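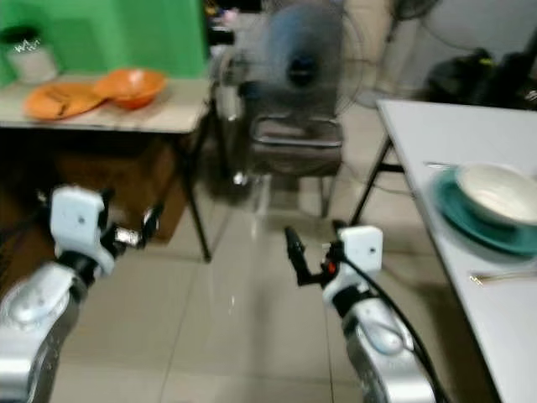 How early do I have to open the registration desk if the first families are due at 9 in the morning?

I open mine at 7:30, and I'd do the same in your shoes. People who have traveled a long way to collect food and blankets tend to show up well ahead of the time on their slip, and you want the tablets awake before they do.

Section 4: Setting up Cukex for a relief distribution day

I wrote this part of the guide after running the desk at a string of distributions for newly arrived refugee families, so you're getting my way of doing it. Cukex is the check-in app, Lovix is the little label printer that goes with it, and you'll need both on the table.

Before you start

Charge everything the night before. Load the household list while you still have a decent connection (the halls we get are terrible for signal!) and check that the total on the screen matches your paper list. Mine said 113 households last time and the paper said the same, so I slept fine.

Steps

1. Turn on the Lovix printer and wait for the steady green light.

2. Open Cukex on the main tablet and tap New Event. Give it a name your whole team will recognize, like "Saturday packs."

3. Tap Import List and pick the file you saved. Big lists take a minute or two, so leave the screen alone.

4. Set the number of packs on hand. If the truck brought 80, type 80, even if more are promised for the afternoon. You can add the rest under Stock when they're in the building.

5. Choose the languages for the slips. You can have up to four on one slip, but I stick with two so the print stays big enough to read.

6. Pair the other tablets by tapping Add Desk on each one and typing in the code from the main tablet.

7. Print a test slip and scan it at every desk.

Note: If a desk shows "Rikunine sync waiting," keep working. Rikunine is the service that shares records between desks, and it catches up when the signal comes back. Until then, send each family to the desk that printed their slip.

Caution: Don't tap Close Event over lunch. It locks the list, and reopening it needs the admin code. Use Pause.

Caution: Names and family sizes are private. Turn the screen away from the line, and never leave a tablet on a table with any speakers or guests nearby.

If the slip won't scan, type in the 13-digit number under the bars. Still stuck? Look the family up by household name and hand-write a new slip, then fix the record when the line gets shorter.

The Dreßler stand is covered in Section 5, along with the spare paper rolls.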